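Workshop Notebook – Hand-Held Gripper Unit 2, Vudthorpe Bench
Entry date: 11/07/2021
Subject: Finger pad replacement, linkage check and return to use

Unit 2 was withdrawn from use after operators reported that the right finger lagged behind the left on closing. The lag was small, but it was visible in the recordings and it made the opening width readings unreliable near the closed position.

Condition on receipt. The right finger pad had begun to separate from its tip along the lower edge. Both pads were glazed. The pivot bolt on the right arm had lost its thread lock and could be turned by hand. The left bolt was tight. Dust and short textile fibers were packed between the arms and the base, with the greater part on the right side. The fibers were removed with a soft brush and tweezers. Compressed air was not used, as it drove lint into the Tabrizi unit in the spring and that unit had to be stripped a second time.

Work carried out. Both blue pads were replaced as a pair from the Drolitz stock. The old adhesive was scraped off with a plastic blade and the tips were wiped with alcohol and left to dry. The new pads were pressed on and clamped for 60 minutes. The right pivot bolt was removed, cleaned, given fresh thread lock and refitted. The left bolt was then treated in the same way, so that both sides carry the same compound. Play at the fingertips was checked by hand with the unit held level, and none could be felt on either side.

Zero position. The closed reading was reset with the pads just touching. On the first attempt the reading drifted after several cycles. The cause was a cable tie bearing on the trigger housing. It was cut off and replaced one slot further back, and the reading then held through nine open and close cycles. Colleagues fitting ties to the other units should leave the slot nearest the trigger empty.

Camera. The mount was not disturbed. The lens was cleaned and the view compared with the reference print from the Tisov set. Both fingertips fall inside the marked area. The dark corners are the same as in the reference and require no action.

Trial on soft goods. Plush toys were chosen as the trial load, since long pile is the material most likely to show an uneven grip or catch at a lifted pad edge.

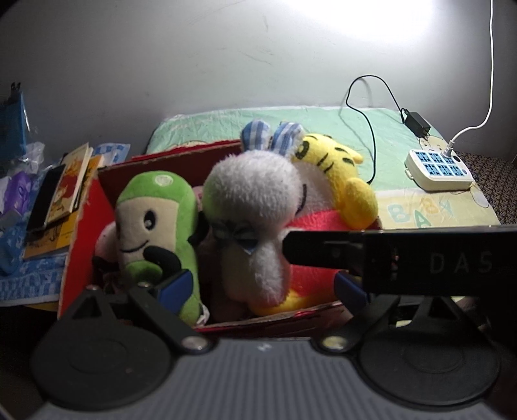
Unit 2 over the box of plush toys, new pads fitted. Left pad against the green toy.

Outstanding items. The right pad is to be inspected again before the end of November, with attention to the lower edge. Two pairs of pads remain in stock – a further order should be placed with the next consumables request. The thread lock bottle is past its printed date and should be replaced at the same time.

The unit log card has been updated and the withdrawal tag removed. The old pads are in a labeled bag in the bench drawer and should be kept until the November inspection is signed off.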